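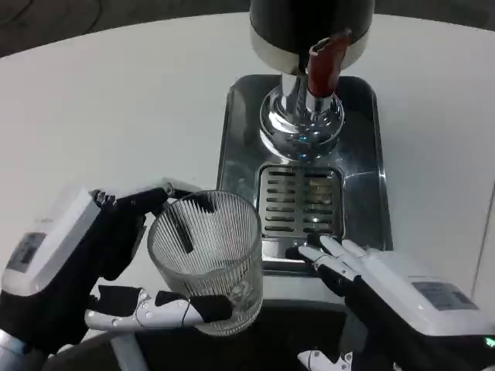 The Skoditz Beverage Handling Kit is a set of fixtures, test pieces and written procedures for sites that run two-handed robots at a drinks station. It covers the part of the job that arm safety paperwork tends to leave out: what the hands may touch, in what order, and what happens when one of them touches the wrong thing. The working arrangement is a lever-operated dispenser standing in a metal drip tray, one hand on the glass and the other kept open and low until it is called for. A glass held with fingertips over the rim and against the inside wall, as the left hand has it, is a grip the kit's procedures allow for motion trials only. For any drink that will be served, the Contact Zone sheet requires the whole hand to stay on the outer wall and clear of the top 15 mm.

What the kit is for

The kit supports a written site procedure. It does not certify a robot, and it does not replace the risk assessment for the cell, the food hygiene rules that apply at your address, or the robot maker's own limits. Where two rules differ, work to the stricter one and note which it was on the cover sheet.

It was drawn up for tabletop stations with a single dispenser. Stations with two or more dispensers need a separate sheet for each, as reach and lever height are rarely the same.

Contact zones

The sheets divide the station into three zones.

Zone A – surfaces that meet the drink or the mouth. Glass rim, inner wall of the glass, spout outlet. No finger contact during service. A touched glass is set aside on the reject mat and does not go back into the cycle until it has been washed.

Zone B – surfaces meant to be handled. Lever, outer wall of the glass below the rim band. Contact allowed with clean finger covers.

Zone C – everything else within reach. Tray edge, grate, dispenser base, tabletop. Contact allowed only when the program calls for it, and the hand must then be wiped or re-covered before it returns to Zone B.

Most logged faults at our Cetham test bench were in Zone C. The usual case is an idle hand parked too close to the grate, which then brushes it as the other arm moves. The procedure sets a parking point clear of the tray for any hand not in use, and the gauge block in the kit is used to check it.

Grip force and glassware

Set grip force on the supplied test cylinders before using glass. Start low and raise the setting until the cylinder no longer slips when turned on its side, then stop. Do not add a margin on top of that for glass with a patterned wall. Vertical ribs change the contact area from one grasp to the next, and a force that is safe on a smooth tumbler may load a single rib. Each style of glass needs its own entry on the sheet.

Glass with a chip, a scratch through the wall or a loose base is not to be used at all, including for trials.

Clear glass and polished metal are both poor targets for cameras. Check the vision result with the station lights on and again with them off, and record both. If the robot loses the rim in either state, fit the matte tray liner and repeat. The liner lies beside the grate and must not cover its slots.

Lever operation

The lever is to be moved by one hand only, and only after the glass has been confirmed under the spout. Force at the lever tip is limited in software. The program must release the lever on any stop signal, including loss of the camera feed. Test this with the dispenser empty, then with cold water. Hot drinks are outside the scope of this kit.

Cleaning

Lift out the grate and clean the space under it at the end of each shift. Residue below the slots is easy to miss from a standing position, and the sheet has a line for it. Finger covers are changed at the same time, and straight away after any spill.

Supplied

Contact Zone sheets, pad of 400
Test cylinders, set of 2
Parking gauge block
Matte tray liner
Reject mat
Grip force log, bound, 600 lines
Setup guide, printed

Not supplied: robot, dispenser, glassware, finger covers. Covers must be ordered to the hand maker's pattern. Engate covers fit most five-finger hands but should be checked at the thumb joint, where a loose fold can catch the lever.

Revisions

Sheets carry a revision letter in the lower corner. The September revision moved the idle parking point and added the second lighting check. Older sheets may be used up for training but not for service. Replacement pads are sold separately through Sopacua – quote the revision letter when ordering.

Filed under: Service Robots / Procedures & Compliance / Food and Drink

Contact Sales | Returns | © Skoditz. All rights reserved. | Back to top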